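3.2 Setting up the cell and keeping it running

We ran everything in this paper on one two-arm cell, which we call Trolta, and I want to spend a page on it because most of our lost days came from the cell and very few from the learning code. The task is a number puzzle on a plain table. Each tile goes back into a slot that fits it with hardly any slack, so a small error at the wrist shows up right away as a tile that rides up on its neighbor. We like that about the task – it tells on us quickly.

A session starts with the arms brought in low from either side, fingers open, and the puzzle tray set down between them with the top row unfinished.
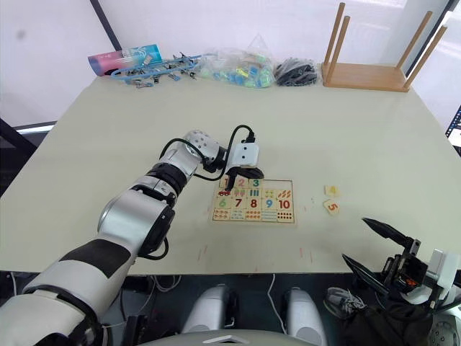
Figure 4. Trolta from the head camera, with the 4 and 5 tiles out of the tray and both grippers over the table.

Cables gave us more grief than anything else. At first we tied the wrist cable down tight along the forearm, and it tugged on the camera mount every time the wrist rolled past a certain point. Now we leave a loop in it and check that loop by hand before power-up. After 300 episodes we also go over the mount screws, and if one has moved at all we redo the hand-eye calibration from scratch (it takes 7 minutes with the Grusitz script, so there's no excuse to skip it).

The resting pose took a few tries too. We wanted the fingers close to the tiles to save time, but far enough back that the head camera could still read the numbers. Our fix was dull: we drove both arms by hand to a spot we liked, saved the joint angles, and made every reset go there. 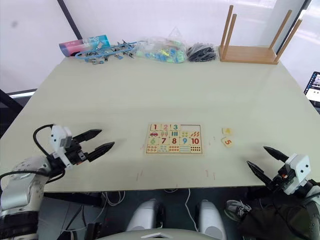
Over the whole study we logged 1692 episodes from that pose, and I'd do it the same way again. The one thing I'd change is the table height, which we set by eye and then had to live with.

Finger pads are the part we worry about most. The mesh gives a nice grip on bare wood, but it wears near the tips, and a worn tip lets a tile slowly twist while it's being carried. We wipe the pads at the start of a session and look at them through the wrist camera with the fingers open – much easier than crouching next to the arm with a flashlight.

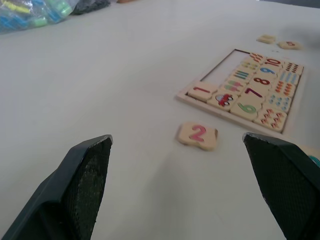
When a pad has to go, we swap it together with its partner on the same gripper, then run the Rostura homing routine so that the closed position is right again. We skipped the homing once in May and spent an afternoon blaming the policy for weak grasps. The Mac Giolla baseline in Section 4 was run on fresh pads as well, so the two sets of results can be compared on that score.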